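Filed under: Home & Workshop > Automation chat

Can a machine put the shopping away yet?

plollside_lou
Jars and packets out of one bin and into another, that's the whole job.

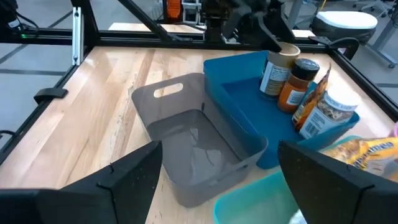

I'd pay good money to never sort the spice shelf again! My record is 10 minutes and I hate every one of them.

hegazy60
Jars, fine. Crinkly bags are where I stop believing. They change shape every time you grab one.

Predurgate Pete
Disagree, bags are easier than lids. We tried an arm on packing at Bavcombe in July and it was slow but it didn't squash much.

hegazy60
How slow?

Predurgate Pete
2 bins an hour on a bad day. My nan's quicker.

plollside_lou
It can have all night for all I care, I'll be asleep.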